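Can a robot do my chores yet? Questions we get a lot

Last tidied up in October by Vikas Dixit, Nedon workshop. Short answers. If yours isn't on the list use the contact form, we read it Mondays.

So can a robot clean my house yet?

No. Parts of it, sort of. Floors, yes, for years now. Everything above the floor is where it gets bad. Tables, sofas, counters, the chair with the clothes on it.

What can they do today, really do, without somebody standing over them?

Vacuum. Mop, if you're not fussy. Mow a flat lawn. Wash dishes, if you count the dishwasher, and we do. Past that you're mostly looking at demos and pilots.

But I saw a video of one folding shirts.

So did we. Ask how many tries, which shirts, what speed the video was played at, and who was off to the side. Folding works on some items in some setups. A fitted sheet is another story. Also ask where the laundry came from, a neat pile of matching T-shirts is half the job already done.

Why is picking stuff up so hard? My kid can do it.

Your kid has had years of practice and skin that feels things. Small objects roll. Clear ones are hard to see for a camera. Soft furniture gives when you push on it, so something lying on a cushion moves when you go for it. Shiny surfaces throw reflections and the software may see a thing that isnt there. Put a few of those together and you have an ordinary living room.

What's a realistic test, then?

Clearing a sofa. We like it better than the lab bench with colored blocks. Pill bottles, hair clips, whatever ended up on the seat, and one box to put it all in. Takes a person no thought at all. For a machine every item is its own problem: where to grab, how hard, which way up, does it fit next to what's in there. 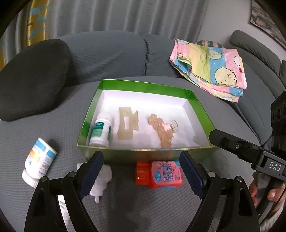
Sofa pickup. Clip and one pill bottle in the box, a second pill bottle and the small red one still on the seat.

Is that a robot doing it?

Hand-held grippers. A person does the moving, the camera sees what the gripper sees, and recordings like that can be used to teach a robot arm later. Cheaper than putting a whole arm in everybody's living room. Also faster, people are quick.

Does it take a lot of recordings?

Depends on the chore and how much the room changes. Our own little tidy-up trial at Millness used 37 household objects and we thought that was plenty. It was not plenty. It did fine on bottles with caps and badly on anything see-through. Hair clips were the worst, they have holes in them and the fingers go for the hole.

What was the score?

On the last day we ran it, 17 of the 37 went in the box with no help. Seven of those were bottles. We don't publish a percentage for it, the set is too small and we picked the objects ourselves.

Would it know that pill bottles shouldn't be left where kids can reach?

No. It'd put them in the box with the hair stuff if the box is where things go. Sorting by what matters is a different question from picking up. Please keep medicine put away yourself, whatever gadget you own.

Can it read labels?

Reading text off a flat clean label, yes, good at that. Reading a curved label on a bottle lying on its side with the print half under it, sometimes. Then knowing what to do about it, see above.

What about shop floors? Surely that's solved.

More solved. Same part, same place, same light, all day long. Maurya, the packing line we visit, has 2 arms loading cartons and they're great until a carton arrives crushed. Then a person walks over. The kitting bench (mixed small parts into trays) is still done by hand there and nobody's in a rush to change it.

Why not just use a factory arm at home then?

Weight, price, safety, and you'd have to bolt your sofa down. Factory arms like a world that holds still. Homes don't.

Which chores do you think come next?

Our guess, and it's a guess:
Loading a dishwasher, slow
Picking up toys and clothes into one bin
Wiping a clear table
Not on the list: making a bed, bathrooms, ironing, anything with a cat involved.

When?

Not saying. We gave a date in the first version of this page and had to take it down.

Should I wait before buying anything?

If you need a floor vacuum buy a floor vacuum. For general tidying there's nothing we'd tell you to save up for. Ask any seller these 3 things: does it work in a room it hasn't seen, what happens when it drops something, is a remote operator ever looking through the camera.

A remote operator?

Yep. Some home machines get help from a person over the internet when they're stuck. Can be fine, but you want to know before it's in your bedroom. Get it in writting.

Can I come see the trial?

Open bench is at Murkolach, Monday, 3 pm. Bring a small object if you like. Nothing sharp, no food. We'll try it twice and you can take it home again.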